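Flakbridge Household Sorting Project
Progress report to the Lindemann Fund
2022-07-21

Hello again, and thanks for being patient with me - I know this was meant to reach you before the summer got going. The short version is that the first two rooms are finished, the third is well under way, and I've spent less on storage than I thought I would back in February (more on that further down).

You asked last time how the small stuff was going, meaning all the little packets and boxes that end up on every flat surface in a house. It's slow! The big things take an afternoon, but a bag of small packages can eat up a whole morning if you let yourself read every label. I've settled on clear bags and clear tubs for all of it, so people can see what they've got without tipping everything out on the floor. It has made a real difference at the Cadum house, where the old system was opaque bags inside other opaque bags. 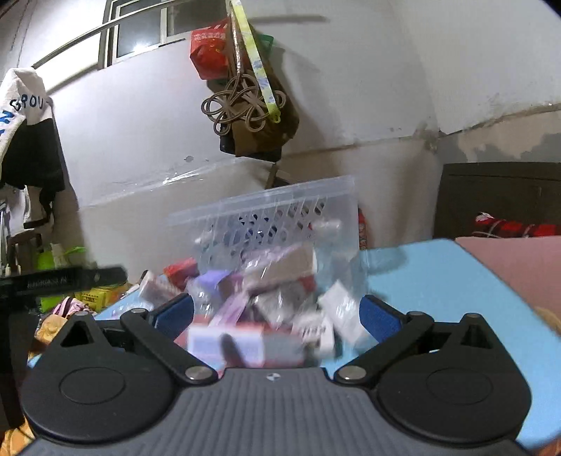 Progress Report, Issue 3

The clear bag is stuffed with small packaged goods, a red box and a purple packet among them, and the see-through lid with the diamond cutouts along its rim is from the kind of tub I'm using now. I like that lid a lot. The cluster hanging up by the ceiling (red gift bag, brown paper bag, the knotted rope ornament and so on) is next on my list. I want to go gently there, because gift bags are where people keep things they care about. The dark brown cabinet with the red checkered cloth stays where it is for now.

I should mention the wall too. There's a long crack with a stained patch on the right side, and I'd rather not push any storage up against it until somebody has had a proper look. Repairs aren't in our budget and I'm not asking for that, but you'll want to know it's there.

On money: you gave us $1681 for this stage. Tubs and bags came to $189, and I've set aside $200 for shelving at the Cirnach house. The rest is untouched, and I'll send the receipts in a separate envelope.

Still to do at Cadum: the hanging bags, labels for the tubs, and a second pass through the paper goods. After that I move over to Cirnach, where I'm told the pantry is quite something - wish me luck!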